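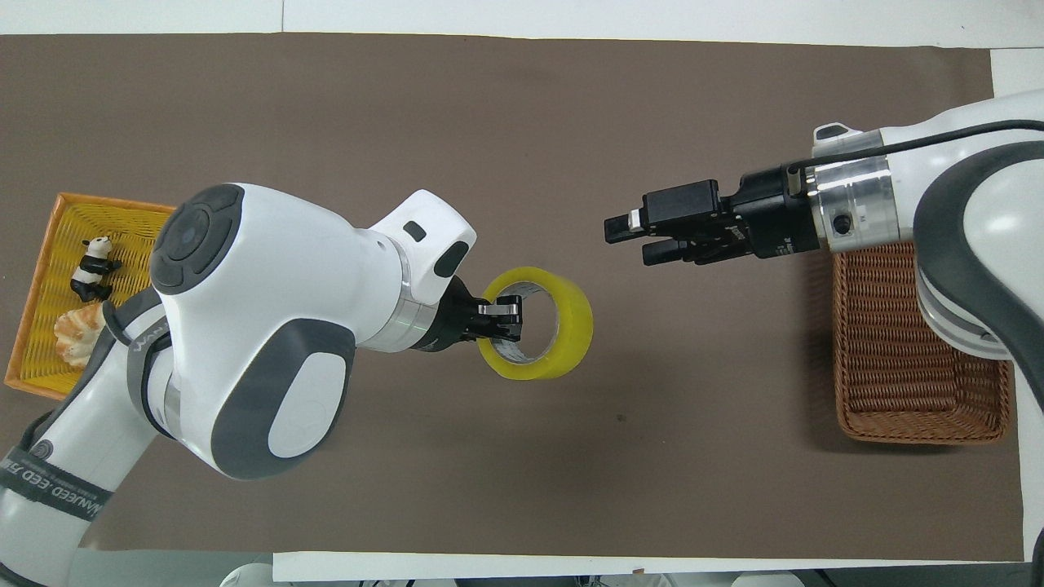

I have bought a lot of clear packing tape over the years and I have been lied to by most of it, so when Stoltadus started turning up at the top of every search with 964 glowing reviews and the words "crystal clear" on the wrapper, I put two rolls in the cart mostly to see what the fuss was. Let's start with the color. On the roll it is a yellow-green, with a paler core showing through the middle, and anyone expecting glass is going to wonder if they got the right product. A single layer on a white carton is a different matter and I would call it clear enough. Two layers, less so. Three layers over a shipping label and you have a faint tint that I noticed and my customers probably didn't.

I sell secondhand kitchenware out of a spare room, mainly bowls and baking dishes, and I tape boxes most mornings before eight. I don't own a fancy dispenser. I have an old handheld gun with a loose wheel, and half the time I just use the roll and a pair of scissors, so that is how I tested this.

Stickiness

Good on new cardboard. I pressed it down with my palm and left the box overnight, and in the morning it took the top layer of paper with it when I pulled. That's what I want. On reused boxes it was less impressive. I get most of mine from the grocery store down the street, and a dusty banana box will defeat nearly any tape, but the cheap Hoxha rolls I was using before did a little better there, which annoyed me, given that I had already made up my mind to replace them.

In September my spare room is hot and the tape went down fine. I also left a sealed box in the garage to see what the cold would do, and then we didn't get any cold. I can't tell you about winter. Plenty of the 964 reviewers claim they can, and quite a few of them also say they had just opened the package.

Finding the end

The wrapper promises an "easy start edge." There is a small folded tab when the roll is new and it works once. After that you are on your own with a fingernail like with every other tape ever made. It splits, too. If you lift one corner faster than the other you get a thin strip peeling off sideways, and then you go around the roll twice trying to get back to full width. I lost a good arm's length on the first roll that way and said a few things I won't put in a review.

Folding over a corner each time helps. So does sticking a bread bag clip under the end, but I did that with the Hoxha as well, so no credit to Stoltadus.

Noise

Loud. The wrapper says "quiet release" and I would like to know what they compared it to. My neighbor Roya Sadeghi, who shares a wall with me and works nights, sent me a text at 7:40 in the morning that was just a question mark. Pulling slowly makes it lower but longer. I wouldn't call that an improvement.

Length

It says 98 yards. I was all set to catch them out on this one and rolled the second roll down the hallway against a tape measure, three yards at a time, until I got bored and also ran out of patience with the dust it was collecting. As far as I got, it was on pace. So I'll give them the benefit of the doubt, with the note that I wrecked a perfectly good stretch of tape to find out almost nothing.

In use, a roll lasted me a bit longer than the Hoxha. The catch is that I was using shorter strips, because this one is a little thicker and I trusted it more. You may not see any difference if you're the type who wraps a box like a mummy.

Tearing and cutting

You can't tear it by hand. I mean that as a plain fact, some people want that and some don't. With scissors it gums up the blades by the tenth box or so and you need to wipe them with a little cooking oil. On the gun it cut cleanly most of the time, and when it didn't, I blame the gun.

The roll does fit a standard dispenser. I mention it because the Inar tape I tried last year did not, despite saying so in large print, and I still have four rolls of it in a drawer if anybody wants them.

Price

It costs more than Hoxha and less than Tasside, which is the one the local print shop uses. I borrowed a roll of Tasside for an afternoon and, for clarity over a label, it's the better tape. Also quieter. Whether that's worth nearly double to seal a box that gets ripped open and thrown away, you can decide for yourself.

Would I buy it again

Probably, on sale. It holds, it's close to the length they say, and nothing I sent out has come back open. I don't believe the wrapper about the noise or the easy edge, and "crystal clear" is a stretch for something that looks like weak lemonade on the shelf. If you pack a few boxes a year, get whatever is at the register. If you pack daily and use clean cartons, it's a decent roll. For old, dusty boxes I'm going back to the Hoxha until that runs out.

Three stars out of five. I would have said three and a half but the site doesn't let you.

Edit: the second roll had a crease near the middle that made it stick to itself for a couple of turns. Leaving it at three stars for now.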